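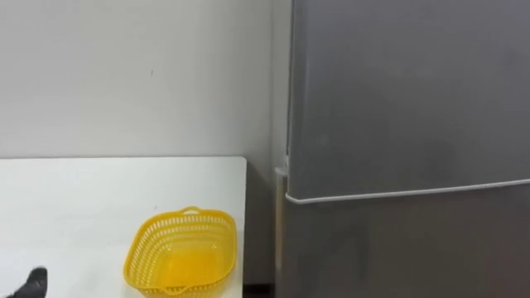

Chapter 4

Forced Eviction and the Right to Adequate Housing

In January the families living along the old rail yard in Gristdale received a letter of one page. It told them that the land had been sold and that they must leave within 70 days. The letter did not say where they should go. It did not name an office where they could complain, and it was written in a language that many of the older residents could not read. When the period was over, 1341 people lost their homes.

We will come back to Gristdale several times in this chapter. The case is useful for students because almost every legal question about eviction appears in it: who owned the land, who had the right to be heard, what the city owed to people without any title, and what kind of remedy a court can give when the houses are already gone.

4.1 What makes an eviction "forced"

In daily speech, any eviction in which the police come to the door is called forced. The legal meaning is more narrow. International human rights law speaks of a forced eviction when people are removed from their homes or land, for a time or for always, against their will and without proper legal or other protection. The main text on this question is General Comment No. 7 of the Committee on Economic, Social and Cultural Rights, which explains Article 11 of the International Covenant on Economic, Social and Cultural Rights.

Two points follow from this definition. First, an eviction can be lawful under the national law and still be a forced eviction under the Covenant, if the national law itself gives too little protection. Second, the residents do not have to be owners. Tenants, people in informal settlements and families who share a house with relatives are all protected, although the content of the protection may differ.

The student should also keep apart the words "eviction" and "displacement". Displacement is the wider term. It includes people who flee a flood or a war, and whom no authority has ordered to leave.

4.2 The duty to consult

Before an eviction is carried out, the state should look for other solutions together with the affected people. In Gristdale the city council held one meeting, in the afternoon, when most of the adults were at work. Elvira Chambi, who represented a group of tenants, argued that such a meeting was only a formality. The council answered that the law required a meeting and that a meeting had taken place. Both statements were correct, and the dispute between them is the subject of section 4.5.

Consultation has to come early enough to change the result. If the contract with the builder (in our case a company called Pasico) is already signed, the residents can discuss only the date of their departure. Some writers, among them Svetozár Vlček, would accept late consultation when the danger to life is serious, for example in a building that may fall down. Nele Meijer takes a stricter view. For her, the danger may shorten the consultation but it can never replace it.

4.3 Notice, housing and compensation

A notice must be adequate and reasonable. No treaty gives a fixed number of days, and the courts look at the whole situation: the season, the school year, the health of the residents, the price of other housing nearby. The people concerned must also receive information about the planned use of the land - a point that is often forgotten in practice.

An eviction should not make anyone homeless. Where people cannot provide for themselves, the state must take all appropriate measures, to the maximum of its available resources, to offer them other housing. The city offered places in Flitine, a settlement far from the rail yard and without a bus line. Radek Vaněk has described how several workers lost their jobs after they moved there.

Terms to know before reading further

Security of tenure: legal protection against eviction, harassment and other threats, whatever the form of tenure.

Adequate notice: information given in time and in a form that the residents can understand.

Effective remedy: a procedure that can really stop or repair the violation.

For discussion

Read again the first paragraph of this chapter. Which facts would you need to know before you could say that the eviction was a forced one? From whom would you ask them?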